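Recording block-stacking demonstrations without ruining your week

So you have a robot arm, a box of toy blocks, and a policy that needs examples before it will do anything except hover. Pull up a chair. A decent one – you'll be in it for a while.

Before you record anything

Write the task down in one sentence and tape it to the table leg. Ours says "Pick up one block and set it on another." The first version said "Build something," and we got 50 episodes of five people's private ideas about architecture. The policy learned to be indecisive.

Check the wrist camera before the first episode of every session. Wipe the lens, look at the live view, and make sure you can see both fingertips. If the view has shifted from yesterday, fix the mount now. Octavio Giraldo once didn't, and we have a folder named after him.

Setting up each episode

1. Scatter the blocks by hand. Don't arrange them. People who think they are scattering tend to make the same tidy triangle all afternoon, so shut your eyes if you have to.

2. Let some blocks touch or overlap. A learner that has only met blocks with personal space will panic when two are side by side.

3. Start the arm from a slightly different pose each time. Slightly. It should still have the blocks in view.

4. Open the gripper, start recording, then move. In that order.

Driving the arm

Go slower than feels natural and keep going. Long pauses while you think get recorded as part of the skill, and you'll see them played back with great fidelity later. Come in with the fingers open on either side of the block you want. A wedge is the awkward customer: grip it across its two flat ends, low down, and stay off the slope.

Surface matters too. On plain white the blocks practically introduce themselves. Do a good share of your episodes on something busy, such as veined stone, where pale streaks compete with pale wood.

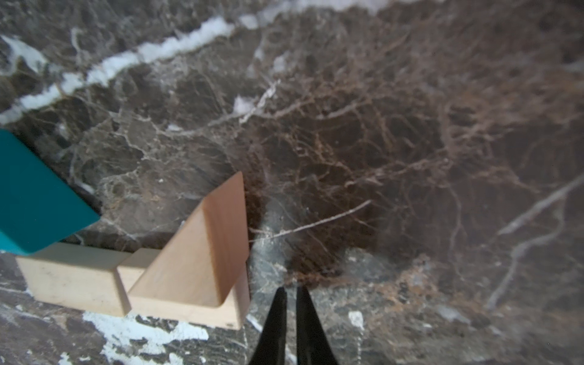 Rasa Jankauskaitė writes that she would save the busy surfaces for last, after the policy can manage a plain table, and that mixing them in from day one cost her team 3 retraining runs. Fair enough. We mix from the start and shuffle everything, but our runs are short and our patience is long.

Keeping and throwing away

Label each episode as soon as it ends: success, failure, or "operator sneezed." Keep the failures in their own folder. A fumble followed by a clean recovery is worth having, so mark it as a success with a note.

We stopped at 800 episodes for the first training run – the last batch went in on a Tuesday, very late – and I'd suggest training well before that, on whatever you have, to find out what's missing. Then go back and record exactly that. In our case it was wedges.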